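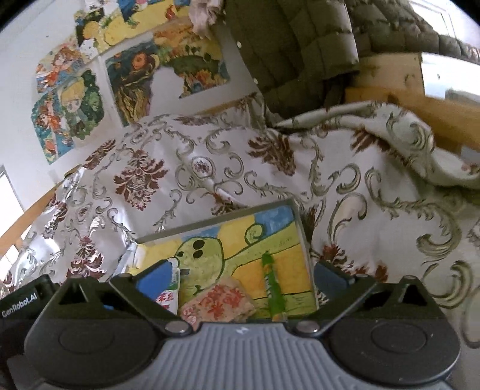

## 4. The bed as a table

### 4.1 Why beds kept turning up

We did not set out to study beds. The Bradano household survey was meant to record where families put the things that have no place of their own: the half-used, the recently bought, the too good to throw out. Our coding sheet had lines for counters, windowsills, the tops of refrigerators and the chair that every bedroom seems to keep for clothes. It had no line for the bed, on the theory that beds were for sleeping in. The line was added in July, after the two coders had filled the margin marked "other" and started on the back of the page.

Of the 625 surfaces in the final set, 201 were beds or parts of beds. We had expected shelves to do better, and we had a good deal of text about shelves already written. Some of it survives in Section 3, where readers who like shelves will find it.

A surface was entered as "in use" when at least one item that was neither bedding nor clothing rested on it. Pillows did not count. Neither did stuffed animals, which both coders agreed were bedding in everything but name. A book did count, although a book face down on a pillow was the subject of a long exchange of messages that we will not reproduce.

### 4.2 What a bedspread does that a table does not

The beds in our set were rarely bare, and rarely plain. Figure 1, at the head of this section, shows a fairly rich case: a white cover with scroll designs in grayish green and flower motifs in dark maroon, bunched and folded, with a shiny silver-patterned stretch catching the light on one side. A light wooden rail runs along the bed, and there is a window past it. Among the folds are a framed children's painting, a green cylinder that could be a tube or a marker, and a beige package with red flower-like characters on it.

The coders' first problem with a surface like this is plain visibility. A patterned bedspread is very good at hiding small patterned things, and packaging is nearly always patterned. Our early pages from the Wotach apartments missed so many wrappers that we had to start over, this time with a rule that each bed be looked at from the rail inward and then back again. The second pass turned up more candy than any of us had been prepared for.

The second problem is slope. A table is flat, and things on it stay where someone put them, or at least can be treated as though they did. A quilt has valleys. Items drift together in the low places, so that a cluster on a bed may say more about the bed than about anybody's habits. We therefore entered clusters on bedding as "near each other" and kept the word "grouped" for hard surfaces. Reviewers of an earlier draft found this fussy. It was, and we have left it in.

The third problem is that a bed offers no edges to speak of. On a desk, the back row and the front row mean something, and a thing at the very front is probably in use or about to fall. On a bedspread there is only the middle, plus the side nearest the door.

### 4.3 Containers, pictures and a disagreement

Informants often dealt with the valleys by bringing in a small flat place of their own. Boxes, lids, trays, large books and, in the Kutus building, a cookie sheet all served. We called these "islands." The term began as a joke in the notes and was in three tables before anyone thought to change it.

Islands gave the coders their most stubborn disagreement, over objects that carry a picture and also carry things. One coder sorted by what an object looked like it was for, the other by what was sitting on it. By the first rule, a printed cartoon with packets on top is a decoration that has been imposed upon. By the second it is a container that happens to be cheerful. Agreement was good everywhere else in the set and poor here, and no amount of rereading the manual improved it, possibly because we had written the manual.

We settled on the second rule. An object with a rim and something inside the rim is a container, whatever is printed on it. An object with a picture and nothing resting on it is a picture, even if it is lying on a bed instead of hanging on a wall. The rule is crude but can be applied before lunch.

Figure 2 shows the kind of island we mean. The shallow box has a grey-green rim and a blue and yellow cartoon print inside, and it sits at a slight tilt, as most things on a bedspread will. A few packets lie on the print. Others lie on the cover outside it, one orange-red and one white with large red characters, with a small bright orange object tucked under the near side of the box. The coder working by the first rule entered "picture, with snacks." The coder working by the second entered "snack box, incomplete." Both entries are kept in the Rajan file, and the second is used in Table 5.

"Incomplete" was a common entry. It meant that similar items were found both inside and outside the container, and it applied to most islands in the set. We had hoped to report it as a measure of tidiness, then noticed that our own office would have scored poorly. It is given here as a description only. We cannot tell from a single view whether a packet beside a box is on its way in or on its way out, and the one informant we asked seemed to think it an odd thing to want to know.

Walls were recorded separately. Children's pictures on the wall behind a bed, as in Figure 2, were entered under "display" and left out of the count of things on the bed. Pictures lying on the bed itself went in. This means that a drawing that slides off its tape can change category overnight — a weakness of the scheme that we noticed too late to mend.

**Figure 2.** Bed with a silver-white patterned cover, a shallow box and packets; children's pictures on the wall behind. Coded as "island, incomplete."
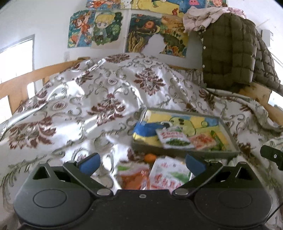

### 4.4 Food on beds

Packaged food was the largest single class of item found on beds, ahead of chargers and paper. We coded it by wrapper and made no attempt to say what was inside. The coders did not read all the languages on the packets, and guessing from the artwork had gone badly in the pilot, where a bag entered as dried fruit was later found to be bath salts.

Open and unopened packets were pooled for the same reason. A glossy wrapper with a highlight across it looks much the same either way, and we had promised the families not to touch anything. Crumbs were noted where present, in a column that we have decided not to publish.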